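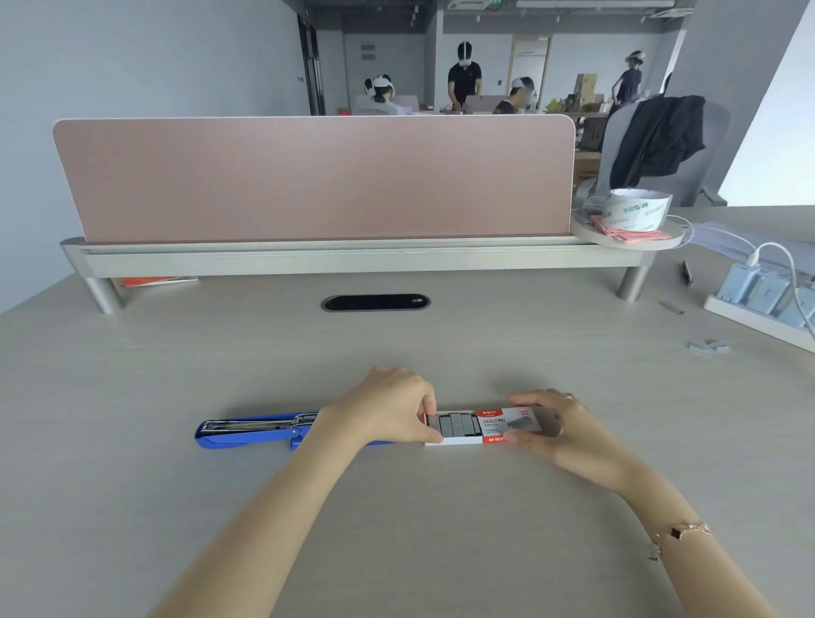

Section 4. Setting up the desk for stapler refill recording

I wrote this section after a couple of weeks of running the Plollalar head rig at our Verham office, so it's a mix of what the quick-start card says and what I do. If you haven't charged the rig and fitted the headband yet, go back to Section 3 and come find me when the light is solid green.

The task is simple enough to say: open the stapler, open the box of staples, take out a strip, load it, close up. The robot arm in the training cell is going to learn this from your hands, so the desk and the rig need to be right before you touch a single staple. (Ask me how many clips I threw out in July!)

4.1 Getting the desk ready

1. Pick a desk with a plain top. Pale wood grain is fine. Glass is a pain -- the rig's exposure hunts all over the place and you'll be back in the settings menu all morning.

2. Leave the normal desk stuff where it is. Chargers, pens, a notebook, a roll of tape, whatever lives there. I used to clear everything off, and the Robles software flagged my batch for being too tidy. What you do need is a clear patch in front of you about as wide as your keyboard.

3. Lay the stapler down flat and opened out, with the staple channel facing up, on the left side of the clear patch. If you're left-handed, put it on the right and tick "mirrored" in the session form.

4. Set the box of staples in the middle. Use 24/6 staples. Smaller ones will slide around in a standard channel and the clip is no good to anyone.

5. Keep a few loose strips to one side as spares. They break when you fumble them, and getting up for more in the middle of a take means starting the take again.

Note: Rings and bracelets can stay on. The hand tracker copes with them as long as you wear the same ones for the whole session. Long sleeves are more trouble. Push them up past the wrist.

4.2 Aiming the rig

1. Put the headband on and sit the way you normally sit. Don't sit up straight for the camera, you'll be slouching again in two minutes and the aim will be off.

2. Open the preview on the tablet and hold the staple box in both hands at a comfortable height. Tilt the camera down until the box is in the center. You want both forearms coming in from the bottom.

3. Tighten the tilt knob until it clicks. One click is plenty.

4. Look left, look right, look back at the box. If it has drifted out of the center, the headband is too loose, so go back to step 1.

5. Press and hold the side button until you hear the long beep. The rig is now calibrated for this chair and this desk. Change either one and you have to do it over, sorry.

Caution: The tilt knob is plastic and it will strip. I stripped one on my second day and the replacement took until the following Friday to get here.

4.3 Recording a take

1. Tap Start on the tablet and keep your hands flat on the desk until the short beep.

2. Pick up the box and slide the tray out of its sleeve. Go at your own pace. Slower than usual is better than faster.

3. Pinch a strip by its ends, lift it clear, and put the box down before you reach for the stapler. Holding the box in one hand while loading with the other feels quicker, but the arm in the cell can't copy that yet.

4. Set the strip in the channel and close the stapler.

5. Hands flat on the desk again, then tap Stop. A good take runs under 60 seconds.

If you drop a strip, keep going! Pick it up and carry on with the take. The dropped ones are useful, and the form has a "recovered" box to tick.

4.4 Between takes

Take the strip back out and reset the stapler to open and flat. Every 8 takes, turn the box a bit and shift the stapler a couple of inches so the arm doesn't get hung up on one layout. I do roughly 23 takes before my neck wants a break, and then I take the rig off and let it cool down.

Each battery is good for 200 minutes of recording when it's new. When the light blinks amber, finish the take you're on and swap. Don't plug the rig in while you're wearing it -- the cable is short and it will pull your head toward the power strip.

4.5 Sending takes to the cell

1. Dock the rig in the Grudus base with the lens facing out.

2. Wait for the tablet to list your takes, then delete the ones with no closing beep.

3. Choose Send to Cell. The arm controller has to be in Learn mode. If it's in Run mode the transfer sits at zero with no error message, and that one cost me an entire afternoon.

4. Once the list goes gray, the takes are on the controller and you can wipe the rig.

Checking the gripper pads before the first training run is covered in Section 5.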